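How to pack a divided wicker basket so it still shuts

Posted 2022-09-01 in Storage

The wicker basket with compartments is sold as a picnic item and spends most of its life on top of a wardrobe, holding one corkscrew. I have had mine since the January sales, when I paid 40 dollars for it and told everyone it was an investment. It now holds table linen, and it closes, which took a few goes.

What you need

A lidded basket with at least one fixed divider
Cloths, napkins, tea towels, whatever has been living in a ball
A clear table, bigger than you think

Step 1. Empty the thing completely. Tip it upside down outside and give it a good whack. Wicker hoards crumbs, and mine gave up a quantity of biscuit I'd rather not put a date on.

Step 2. Run an old pair of tights over the inside. Wherever it snags, snip the loose end of cane with nail scissors. Your good napkins will find those spots otherwise.

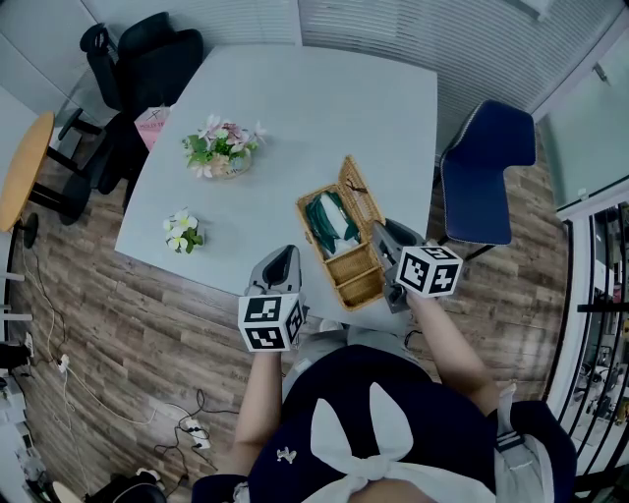

Step 3. Start with the biggest section and the biggest cloth. Fold it to the length of the compartment, then roll or fold it over anything pale you want kept out of the dust. Dark green fabric wrapped around a strip of white does the job nicely, with a crumpled bit of white cloth tucked in at the end. Yes, crumpled. Ironing it first is between you and your conscience. Leave the small compartments for now, however much they beckon.

Step 4. Fill the small compartments last. Napkins go in on their edge, like records. Napkin rings if you own them, and if you own 11, as I do, stop wondering about the twelfth.

Step 5. Lower the lid slowly. If it springs back, take out one cloth. Do not sit on it. A wicker clasp will put up with a lot, but it won't put up with you, and a replacement from Odeck costs more than your dignity suggests.

Keep it off the floor in the laundry, and air it on a dry day when you remember. A sprig of lavender is optional and gets everywhere.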